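Courses > Intro to Robotic Handling > Unit 6 > When Grasps Go Wrong

Last updated: October

Unit 6 notes: the dropped carton problem

OK, this is my favorite unit, because we finally get to talk about a failure! Read these before Monday and bring your lab log.

The case comes from the Rendow sorting cell. The job was simple: pick up a light carton, carry it over a round bin, let go. The policy was trained on demonstrations collected with hand-held grippers in ordinary rooms, and it did well in testing - 97 good drops in a row. Then it started letting go early, and cartons landed on the floor beside the bin.

Everybody's first guess was the pads. Worn pads slip, so the team at Plunis swapped them and ran 40 more trials. Same fault. Next guess was the force limit. They raised it, crushed 2 cartons, and still got early releases.

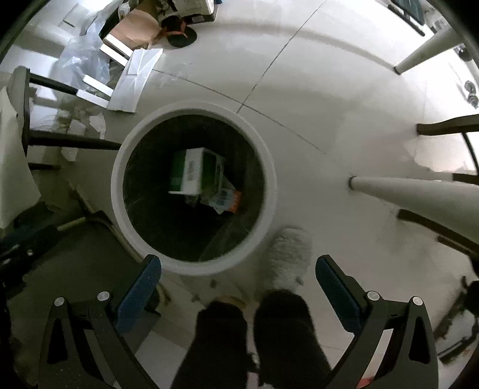

The real cause was timing. The camera stream had picked up a lag of 45 milliseconds after a driver update, and the logger was pairing each image with a finger width recorded slightly later. So the new demonstrations taught the robot that the fingers open a little before the bin is properly underneath. Isn't that great? Nothing was broken mechanically, and every single part passed its own check.

Things to take from this:

- Check sync before every session. Clap the fingers shut on camera and compare the video with the width log.
- Treat a driver update like a hardware change.
- Look at a few raw demonstrations by eye, all the way through the release.

On safety: a carton on the floor is a trip hazard, and people reach in to grab it. Stop the arm first, every time - the pause button on the Pandey controller is not a stop.

For lab, load the Kokell log set and find the first run where the lag shows up. Plot finger width against image time. Work in pairs if you like, but hand in your own plot.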